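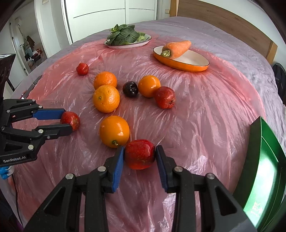

Sorting Fruit and Vegetables Before You Put Them Away

Most produce that goes bad at home was put in the wrong spot on the first day. Ten minutes of sorting after shopping takes care of a lot of it. You don't need a big counter. A table or even a bed will do if you cover it first.

Cover the surface

Use a sheet of thin plastic over whatever cloth is already there. It keeps grit and juice off the fabric and can be wiped and folded up for next time. Don't bother pulling it flat. A few creases help stop round fruit from rolling. I buy Skanel sheeting on the roll and one roll has done 82 shopping trips so far.

Check each piece

Pick up every piece and turn it over. Press near the stem with your thumb. Anything with a soft spot or a split goes in a bowl to be eaten that day. Leave the stem stub on an orange if it has one.

Apples

Apples give off a gas that ripens other things, so they get their own drawer or bag. They keep for weeks in the refrigerator and only a few days in a warm kitchen. Don't wash them until you eat them.

Oranges

A bowl on the counter is fine for a week. After that, move them to the refrigerator, loose, with no bag. A heavy orange has more juice than a light one of the same size.

Plums

Firm plums stay out until they give a little when pressed, then go in the refrigerator. Keep them in one layer. The dull bloom on the skin is natural and wipes off when you rinse them.

Cherry tomatoes

Keep them out of the sun, at room temperature, and use them within the week. If they start to wrinkle, roast them for 30 minutes with oil and salt.

Greens and roots

Put these on plates at the back, away from the fruit. Bok choy goes into the crisper in a loose bag with a paper towel. Eat it within four days. Cut the green tops off carrots before storing, as they pull water out of the root. Warrick Rakena wrote in to say he keeps his in a Lellel box with a damp cloth and gets up to three weeks.
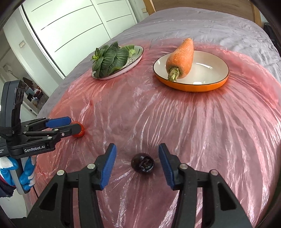
Cleaning up

Wipe the plastic with a damp cloth and a drop of dish soap, then hang it over the shower rail. Fold it only when it is fully dry or it will smell by October.

123 shares | 30 comments

Contact: Digby Pirihi, Cosgrove Home Pages | Copyright 2019 | Back to top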